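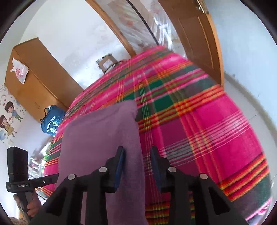 Folded towel between the jaws of a hand-held gripper, bedroom work area.

Hands and Tools: Automation at Work in the Drirau Household Services Program

This gallery accompanies the program's review of automation in paid household work. Drirau provides bed making, laundry folding and room care for private homes in the Flirkeck district. Over the past year, part of that work has been carried out with hand-held grippers, so that the motions of experienced staff can be used in training household machines. The pages of the review deal mainly with cost and scheduling. The gallery is concerned with the work itself and with the people who do it.

The work takes place in ordinary furnished rooms. Towels, blankets and clothing are handled on beds, beside wardrobes and backpacks, among the belongings that any home contains. Corkasia, which manages the training side of the program, asked at the outset for a bare studio with a single table. Staff advised against it, and their advice was accepted. A person who folds laundry for a living seldom has a clear surface to do it on.

Each worker completes 28 hours of paid instruction before using the grippers on a regular shift. The first hours are slow. A towel that takes a moment to fold by hand must be taken by an edge, lifted, turned and laid down again with two jaws in place of ten fingers. Several workers reported soreness in the wrist during the first weeks, and shifts with the tool are now limited to half a day. The other half is spent on regular household duties.

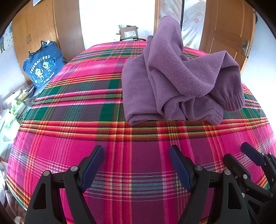
Soft fabrics remain the most demanding part of the job. A towel has four corners and can be found by any one of them. Clothing gathers, twists and hides its own sleeves, and the worker must decide where to begin before anything is picked up. Supervisors had expected this decision to be the easy part. In interviews, workers described it as the skill they had used for years without being asked to explain it, and many said that they were glad to see it treated as such.

The review records 758 completed sessions through the end of July. Of these, 700 were accepted for training use. The remainder were set aside, most often when an item had slipped from the jaws early in the task. Workers are paid in full for every session, accepted or not. This rule was added at the request of staff after the first month and has been kept.

Changes to Jobs and Pay

Two new positions have been created. Session leads prepare rooms and keep the daily log; item reviewers check finished work against the folding guide. Both are filled from among existing household staff, and both carry a higher hourly rate. No regular position has been removed. The program does not claim that this will hold indefinitely, and the agreement with Mridha, the district training center, sets aside 200 places for household workers who wish to move into equipment care or supervision.

Concerns remain. Some workers have asked what will happen to their routes once machines can fold a towel unaided. Others find the gripper sessions lonely when compared with a shared shift, where two people make a bed together and talk while they do it. Paired sessions are now offered on request, and the waiting list for them is long.

Residents are asked for written consent before any session is held in their home, and may withdraw it at any time.

Gallery page last revised 3/11/23. Printed copies of the full review are available from the Drirau office in Flirkeck.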